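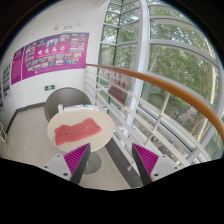
设施服务自动化项目进展:公共区桌面清洁与毛巾周转

Trilcombe园区设施服务部内部通讯 2026-07-01

公共区桌面清洁与毛巾周转的半自动化工作自6月起进入第二阶段。本阶段的工作内容为示范数据采集:由保洁班组人员手持夹爪完成取毛巾、展开、擦拭、折叠、归位五个动作,记录动作轨迹和夹爪视角画面,供Platel控制程序训练使用。移动机械臂本体尚未进入走廊作业,预计在第三阶段投入。本期通讯说明采集的执行情况,以及对岗位、班次和考核方式的影响。

一、范围

第二阶段覆盖走廊休息位、茶水间和两处开放讨论区,共56张桌面。圆桌与方桌分别建档。会议室桌面不在范围内,原因是会议室的预订系统与清洁派单系统尚未打通,无法可靠判断房间是否空闲。餐厅桌面由餐饮承包方负责,也不在范围内。

任务对象限定为桌面和毛巾。座椅、扶手、窗框、展板表面仍由人工清洁,频次不变。桌面上的文件、纸盒、宣传册等物品一律不移动:第二阶段的规则是绕开物品擦拭,物品覆盖的区域由当班人员在巡检时补擦,并在派单终端上勾选“已补擦”。

二、采集工具与动作要求

采集工具为两指手持夹爪,指面内侧装有洋红色带肋软垫。软垫的斜纹肋用于增加与织物之间的摩擦,磨损后夹持毛巾时会出现滑移。班组每次领用时检查两侧软垫,发现肋条变平或边缘翘起即更换,不得用胶带临时固定。

动作要求在6月做过一次修订,现行版本如下。

取毛巾时,两指张开后从桌沿方向接近,夹持点选在毛巾的折边或隆起处,不选平铺的中间部位。平铺部位夹持容易刮到桌面,且轨迹难以复用。

展开时允许使用另一只手辅助,但辅助手不得遮挡两指之间的区域。遮挡时间较长的记录在审核时会被标为不可用。

擦拭按由远及近的顺序进行,圆桌沿弧线走,方桌走直线。遇到物品时抬起夹爪绕行,不推动物品。

折叠以对折两次为准,不要求边缘对齐。原版本要求边缘误差在一指宽以内,班组反映这一要求使单次时间明显拉长,且与实际工作习惯不符,现已取消。

归位指放回桌面近侧或推车上层,两种方式都要采集,记录时在终端上选择对应的标签。

三、采集量与审核结果

截至6月末,累计提交记录3975条,其中334条未通过审核。未通过的记录按原因归为几类:起始位置未登记、辅助手遮挡、夹爪在动作结束前断电、同一动作重复提交。遮挡类集中在采集开始后的头几个班次,调整握持姿势后减少。断电类与电池有关,已将充电规则由“用完即充”改为“每班交接时更换”。

走廊靠窗位置的记录单独审核。靠窗区域日照随时段变化较大,桌面颜色浅,强光下毛巾边缘在画面中容易过曝。现行做法是同一张桌子在上午和下午各采集一组,不拉窗帘,不补光。Platel程序需要在这种条件下工作,采集条件应与作业条件一致。

未通过审核的记录不退回个人重做,也不计入个人工作质量。需要补采的部分由排班人员统一安排到下一周期。

四、对岗位和班次的影响

采集工作占用的是工时,不是额外任务。第二阶段开始后,每班安排两人轮换采集,单人连续采集不超过四十分钟,随后转为巡检或补给。原由这两人承担的桌面清洁量由同班其他人员分担,同时取消了下午一次的全区桌面复擦,改为按派单终端提示处理。班组总工时与第一阶段持平。

岗位编制在第二、第三阶段均不调整。第三阶段机械臂投入后,桌面擦拭预计由人工主导转为人工监督,具体变化有以下几点。

巡检内容增加设备状态确认,包括夹爪软垫、毛巾存量和行驶通道是否畅通。巡检表将新增一页。

毛巾更换仍由人工完成。机械臂只取用已放置好的毛巾,不判断毛巾是否需要清洗。脏污判断由当班人员负责,标准沿用现行的分级表。

设备停机时恢复人工擦拭,排班须保留相应人手。停机期间的工作量按人工作业记录,不与设备运行期间的数据混合统计。

考核指标取消“单班擦拭桌面数”,改为“派单响应时间”和“补擦完成率”。取消的理由是在人机共同作业的情况下,擦拭数量无法准确归到个人。新指标试行期内不与绩效挂钩,试行结束前会另行征求班组意见。

五、班组反馈及处理情况

手腕负担:手持夹爪的重量集中在前端,连续使用后腕部和前臂疲劳较明显。已将单次连续采集时长由六十分钟缩短为四十分钟,并向供应方Kallio提出后移配重的要求,新版手柄尚未到货。

画面记录:多名员工询问夹爪画面是否用于监督个人工作。夹爪画面仅用于训练和审核动作,不保存声音,记录编号与员工编号不关联。采集时如有人员经过,应暂停并等待其离开后再继续;已录入人脸的片段由审核人员删除。

毛巾颜色:原使用的白色毛巾在浅色桌面上边界不清,班组建议改用有颜色的毛巾。红色系和蓝色系毛巾已在部分区域试用,红色系仅用于桌面,避免与卫生间用品混淆。首批采购500条,已发放到各楼层储物间。

通道占用:休息位桌椅在午间移动频繁,桌子位置与登记位置偏差较大。现要求采集前先在终端上确认桌位,不要求员工把桌子搬回原位。

六、下一步安排

方桌折叠动作的记录仍偏少,下一周期优先补采。Flilberg楼的两层公共区将纳入第二阶段扩展范围,该楼走廊较窄,推车停放位置需重新划定,划定前不开始采集。

手持夹爪的使用培训每两周开一次,报名在派单终端的“培训”页面办理,培训时间计入工时。未参加培训的人员不安排采集。对考核指标试行方案有意见的,可在同一终端的“反馈”页面提交,也可以交给班组长转交设施服务部。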